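Himstead's new parking rules came into force at 7 in the morning, and by lunchtime the loading bay on Rivera Street had four private cars in it. The town says the rules will clear the blocked corners that bus drivers have complained about for years. Residents have heard that before.

Under the rules, no vehicle may stop within six yards of a crossing or in front of a hydrant. The trouble is that the painted lines meant to show those limits exist on just three streets. Everywhere else, drivers are expected to judge for themselves.
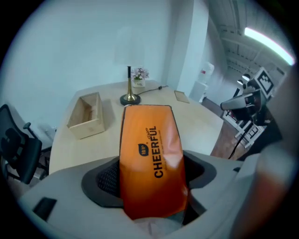 Enforcement has been handed to Prikix, a private contractor that will keep a share of every ticket. The town would not say how large a share. It also would not say how a driver can appeal – the form promised for December is still not on its website.

"They have written a fine before they have written a rule," said Lleucu Gwilliam, who runs a shoe repair shop near the Gedula bus station. She has asked twice for a curb marking outside her door and was told both times that a survey was under way.

The town could not provide a copy of the survey. A spokesperson said more lines would be painted "as weather and funding allow," and gave no dates. Tickets are being issued in the meantime.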